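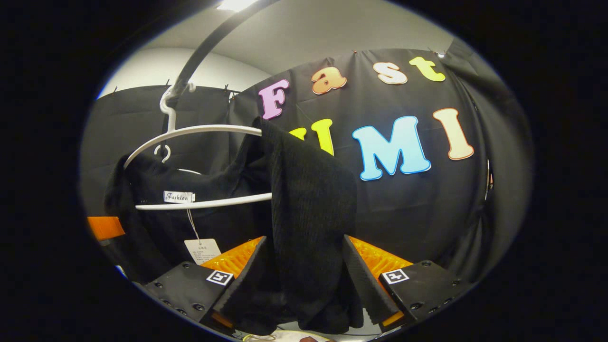 Nyitrai black ribbed knit

Sold on a white plastic hanger with the paper tag still on its string. Sizes small to large. Black only.

Every shop that sells knitwear says its black jumper is the one you will wear for ten years. We have sold enough of them to doubt it, so this page sticks to what we found after keeping two Nyitrai knits in the back room since August and wearing them on most working days.

The rib is good. It runs straight up and down, it springs back after you pull it, and it didn't go baggy at the elbow as fast as the Plirniten did. The maker calls it "shape-keeping for life". We would call it shape-keeping for one winter, and we'll see about the next.

The label says "Fashion" in curly script and tells you nothing else. The fibre content is on the care slip in the side seam: mostly acrylic, some wool. The maker's leaflet leads with the wool. Read the slip.

Weight is given as 700 g for the large. Ours came to less on the kitchen scales, though not by enough to send it back.

Washing: cool, inside out, dried flat. The leaflet says machine drying is fine on low. We tried it with one of ours and the sleeves came out shorter, so we don't recommend it whatever the leaflet says.

Hanging: a heavy knit left on a hanger will drop in length. The plastic one supplied has a rounded outline and is kinder to the shoulders than wire, but it won't stop the drop. Fold the thing over the lower bar, or put it in a drawer. Bondus sell a padded hanger for this and charge a lot for it. We couldn't see much difference.

Pilling starts under the arms. The "anti-bobble finish" may slow it down – we had nothing untreated to compare it with, so take that as you like.

Stock code 259. We bought in 200 and won't be reordering until we know how they last. Returns accepted unworn, with the tag on.

Reader comments

Mine bobbled in a fortnight. Warm though.

Does the black go grey? My last one from Nodent was charcoal by spring.

Bought the medium, had to swap for a large. Sleeves are on the short side even without the dryer.

We use cookies to remember your basket. Accept / Change settings

Copyright Nyitrai stockist pages. Contact us. Back to top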